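Clause 4

The draft standard at Floltalden ran to nine pages, and Saimi Rantala had written most of them. It covered arms working in public halls: grip force, approach speed, the distance to be kept from anyone not wearing a badge. Clause 4 covered holding. It said that an arm which has closed on an object shall not open again while a person stands within reach, unless that person asks for the object or the stop is pressed.

Vy Triệu had objected to Clause 4 in November and objected to it again on the morning of the trial. Her position was that "asks for" had no definition. A person could ask by speaking, by extending a hand, or by looking at the thing long enough. The Womis controller recognized the first two. It logged the third as idle.

"Then idle is the definition," Saimi said.

"It's a gap with a label on it."

They ran the trial anyway. The procedure called for the arm to close on the handle of a shopping basket and hold. Saimi read the steps aloud from the draft, as Annex B required, and Vy initialed them. Step 2 was the grip. Step 3 was to wait.
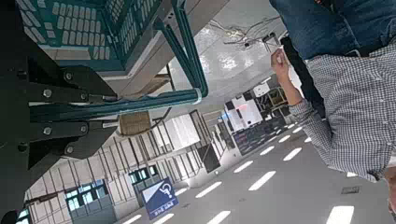
Waiting is the part I would cut, Lộc Tạ wrote in the shared margin of the draft, which all of them could see on their screens. If the arm has no reason to let go and the person has no reason to ask, the clause has produced two parties standing still, and I do not know which of them is in compliance.

Saimi read the comment twice and marked it open.

The controller reported hold, stable. It reported person, near. Every few seconds it reported them again in the same order. Vy kept the stop button under her thumb and did not press it. Pressing it would have ended the run under Clause 7, and a run ended under Clause 7 told them nothing about Clause 4.

"How long does the draft say?" she asked.

"It doesn't."

"Annex B?"

"Annex B says until resolved."

At 723 seconds Vy put the stop button down on the bench, walked up to the arm, and held out her hand. The controller reported request, valid. The gripper opened. She took the basket by its handle and stood there with it.

Saimi entered the result as a pass. Then she deleted the word and typed resolved by tester, and found that the form would not accept it. The field took two values. She left it blank and went back to Clause 4, where she put the cursor after the word "asks" and began a definition.

"Put a time limit in as well," Vy said.

"For the arm?"

"For whoever is waiting."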